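Sun 29 April

Weekend run, alone in the office, which suits this kind of work. The fault from Friday is reproducible. That is the only good news so far.

Summary for my own benefit, as I will have forgotten it all by the time the review comes up in May. The task is the tidy-up sequence in the attic room, simulated robot, head camera view, arms starting from the raised pose. On Friday the overnight batch of 200 episodes stopped at episode 70 with a joint velocity violation on the left arm. I assumed a bad seed, restarted with a new one and went home. The second batch logged the same violation in 11 episodes and did not stop, because I had switched off halt-on-error to get the numbers through. Poor decision. The run carried on with a corrupted arm state and everything after the first violation has to be thrown away.

Started today by turning halt-on-error back on and locking the seed. Ran the Friday episode again from the checkpoint. Violation at step 1,226, every time. Same joint, same sign. Restarted the machine to rule out anything stale in memory and got step 1,226 again. A fault that arrives at the same step is at least polite.

First suspect was the planner, as it usually is. Dumped the planned trajectory and compared it with the joint limits in the description file. All inside limits, with room to spare. The planner asks for a slow lift and a small rotation of the wrist. What the arm does is a slow lift, then a jump at the elbow within a single step, then a violation. So the command is fine and the execution is wrong.

Second suspect was contact. If two bodies overlap slightly the solver will push them apart, and if the overlap is deep it pushes hard. Turned on contact logging for the whole scene. Nothing between gripper and furniture, nothing between arm and walls. I had expected the sloped walls to be the trouble, the room having so little height at the sides, but the log shows no contact with them at all. Spent too long on this. Moved the robot's start position back towards the middle of the room and got the same result, which should have ended the idea an hour earlier.

Saved a view from the head camera with both arms up, to have the pose on record next to the log. 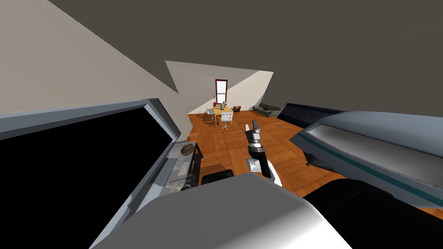

Head camera, arms raised. Window and table at the far end of the room.

Looking at it for a while was more use than the contact log had been. The arms sit very close to the camera in this pose, and close to the body as well. I had been checking the robot against the room and had never checked it against itself. Self-collision is filtered in our setup: neighbouring links are excluded, which is normal, and there is a hand-written list of other pairs that are also excluded. The list dates from the Provance version of the model, before the forearm shells were replaced.

Read the list line by line. The pair for left upper arm and torso is there under the old link name. The new model uses a different name, so the exclusion does nothing and the pair is live. The collision shape on the new shell is a convex hull, fatter than the visible part, and in the raised pose it already touches the torso hull. The contact log missed it because I had set the log to report robot against scene only. My own filter, written by me, in a hurry, in the file where I would look last.

Test 1: corrected the link name so the exclusion applies. Replayed from the checkpoint. Passed step 1,226 and ran to the end of the episode with no violation.

Test 2: put the old name back. Violation at step 1,226.

Test 3: left the pair live but shrank the hull. No violation, although the elbow shows a small twitch on the first lift. Not satisfactory.

Test 1 is the fix that makes the batch run. I do not like it as a final answer. Excluding the pair means the simulation will let the upper arm pass through the torso without comment, and a policy trained on that may learn to use the space. On the Skatarham arm downstairs that would be a real link going into a real cover. The velocity limit there would trip, presumably, but I would prefer not to rely on it. The correct fix is a tighter collision shape on the shell, made from several smaller hulls, and the pair kept live.

Rang Qiuyue Ding at lunch, with apologies for the day. She remembered the rename. It was done when the model was converted with the Custon exporter, and she had thought the exclusion list was generated from the model. I had thought she maintained it by hand. Neither of us was right, as the list had simply been copied across. She agreed the pair should stay live and offered to cut the new hulls on her side. She also asked whether the loader warns when a name in the list matches no link. It does not. It skips the line silently. That is the actual defect and the rest is consequence.

Afternoon spent on the loader. An unmatched name is now a hard error with the line printed. First run after the change stopped immediately on two further dead names, both in the gripper section. Corrected one. The other refers to a part I cannot find in any version of the model, so it has been commented out with a note.

Results from both Friday batches moved to the rejected folder, including the episodes that look clean. Wrote to Dai to say the comparison figures will be late and that the earlier ones should not be quoted. No reply, it being the weekend.

Full batch not restarted. It can wait for the new hulls – running it tonight on the exclusion would only produce data I would have to argue about later. Halt-on-error stays on. Took the switch out of the config file so that turning it off now needs a code change.

Still to do: contact logging to include self-contact by default, a start-up check for any overlap in the initial pose, and look at the right arm, which uses the mirrored shell and has shown nothing so far.

Left at six. Rain.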